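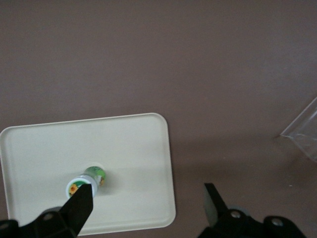
# Pullow undercounter dishwasher

Sold by Cuvmont Kitchen Supply. In stock at the Chou Street warehouse.

The maker calls the Pullow "whisper quiet". We had one going behind our own counter all through October and you can hear it from the front door. It's no worse than other machines this size, and the pump hum is easy enough to talk over, but if your sink area opens onto the dining room, come in and listen to it before you order.

We do sell it, and we've sold a fair few to cafés, school canteens and one bowls club. It suits a kitchen that washes plates, cups and serving trays in bursts and has a spot under the bench with a drain close by. It doesn't suit a bakery. Sheet pans won't fit, whatever the brochure shows.

## What it does

- Cycles: short (2 minutes), normal (3 minutes), heavy (8 minutes)
- Rack: standard square, plus one tray rack
- Door clearance: 400 mm
- Detergent and rinse aid pumps: built in
- Drain pump: optional, and you probably need it
- Warranty: 2 years on parts, 1 on labour

The short cycle is the one that gets advertised. It'll do a rack of water glasses. Lipstick, egg and anything with cheese on it will come out much as it went in, so plan on the normal cycle for nearly everything and do your sums on that. Ask any seller of any machine which cycle their racks-per-hour figure comes from. The answer tends to be the short one.

## Plastic trays and light cups

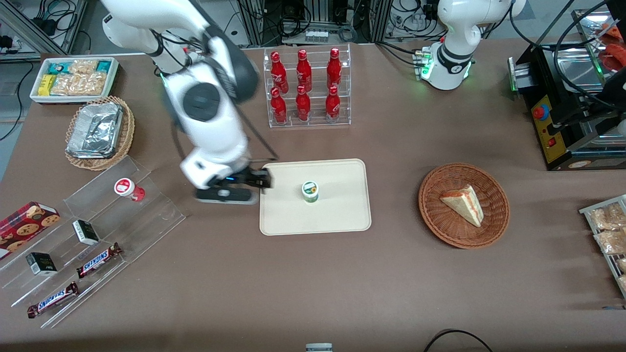
*Photo: Els Peeters / Cuvmont Kitchen Supply*

Smooth plastic trays get clean without much trouble. Drying them is another matter. Plastic doesn't hold heat the way china does, and no rinse aid we've tried changes that as much as the label promises. Stand the trays on their long edge in the tray rack, leave the door ajar at the end of the cycle and give them time on a shelf. Stack them damp and they'll smell by morning.

Small, light cups tip over and fill with rinse water. The mesh cover that stops this is sold separately by Muder and fits the Pullow rack. We think it ought to be in the box -- we've told the maker so, twice.

## Installation

You'll need a licensed plumber and, for the larger element, an electrician. The "plug and play" sticker applies only to the smaller element, and with that one the machine is slow to recover between racks at lunch. Check your bench height first. The adjustable feet add more than you'd expect, and we have had units come back over it.

Hard water areas should budget for a softener. Cor Van Leeuwen in our service department has opened plenty of these machines, and scale on the element is what he finds most often. The descale light is on a timer and doesn't measure anything.

## What we'd leave off

The glass polishing kit. The stainless plinth, unless you like the look of it. The app, which tells you the cycle has finished when you can already hear that it has.

## Ordering

Prices are on request and the drain pump is quoted on its own line. Delivery goes to the kerb unless you book the two-person service. Returns are accepted on machines that haven't been plumbed in.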